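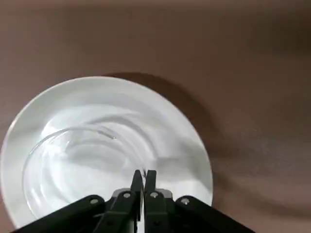 Nastomside Town Hall roof: is the council really going to pay for this?

Started by sestby_road in Local Matters

sestby_road
The notice went up on the town hall door this morning. The building closes in January for roof work and the council says it will cover what the state grant doesn't. I can't find the amount anywhere. Does anyone have the agenda packet?

Page last changed: Wednesday, August 4, 2021

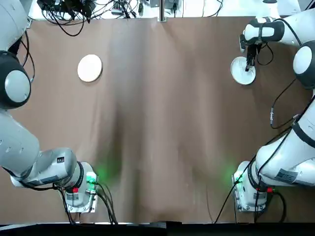 m_tolliver
The packet is at the front desk of the library. They took it off the website when they changed the site over. Item 9 is the roof. It gives the scope of work but the cost page is a separate attachment and the library copy doesn't have it.

oldmillkeith
It needs doing. I was at the choir concert in the upstairs hall and they had buckets along the back wall. The seats under the balcony were taped off. Somebody will slip on those stairs sooner or later and then we will pay a lot more than a roof costs.

sestby_road
I'm not saying it doesn't need doing. I'm asking what it costs and who gets the job.

pennyfour
Vadholm got the job. It was in the minutes from the last meeting, near the end, after the parking items. They did the school gym.

oldmillkeith
The gym roof is fine as far as I know.

pennyfour
The gym roof is fine now. They had to come back twice to redo the flashing on the north side. My kids had PE in the cafeteria for most of a winter.

m_tolliver
That was a subcontractor. Vadholm fixed it at no charge to the district. I was on the parent board then and saw the paperwork.

pennyfour
It still took a winter.

harborlight
Can someone explain why they are only doing the roof? The front beams have been propped up as long as I've lived here. If you close the building anyway, do both. Closing it a second time in a few years makes no sense to me.

m_tolliver
The beams are in the scope. Page 6 of the packet. They replace the two over the entrance and add steel to the rest. The props come out at the end.

harborlight
Thanks, I hadn't seen that. Then I have less of a problem with it.

sestby_road
Where do the groups go while it's closed? The hall is booked almost every night. The notice says "alternative arrangements" and that's all.

oldmillkeith
The Nouri building has a big room on the ground floor. The chess club has used it before.

pennyfour
The Nouri room has no stage and the heating goes off at 6. The theater group can't rehearse in there. They already lost a show last fall when the water came in over the lights.

lachlan_lennox
Lachlan Lennox here, I do the bookings for the theater group. We have been offered the Nouri room and the old gym on Sestby Road. We would take the gym. It holds 400 with the bleachers out, and we can leave a set up between rehearsals. The council has not confirmed who pays the heating. I have asked for that in writing and am waiting to hear back.

pennyfour
Good to know. Please post when you do. The dance classes will want to know too.

oldmillkeith
Better the gym than another canceled show. People drove in from out of town for that one.

sestby_road
So to go back to my question. We have a contractor, a scope and a closing date, and the public still can't read the cost page. I don't think that's right whatever you think of the roof.

m_tolliver
I agree with you there. You can ask the clerk for the attachment. There is a form for it at the counter, one page. I put one in for the bus shelter contract and had the copy the same week.

oldmillkeith
You'd be holding up a safety job over paperwork.

sestby_road
Asking for a copy doesn't hold anything up. They don't start until January.

harborlight
Agree with sestby_road. I'd like to see the number too, and I'm in favor of the work.

sestby_road
Form is in. The clerk said the attachment also covers the gutters on the library side, so that may be part of the total. I'll type up the main figures when I get it.

pennyfour
Check if it says anything about the clock. It has been stopped for years and they would have the scaffolding up anyway.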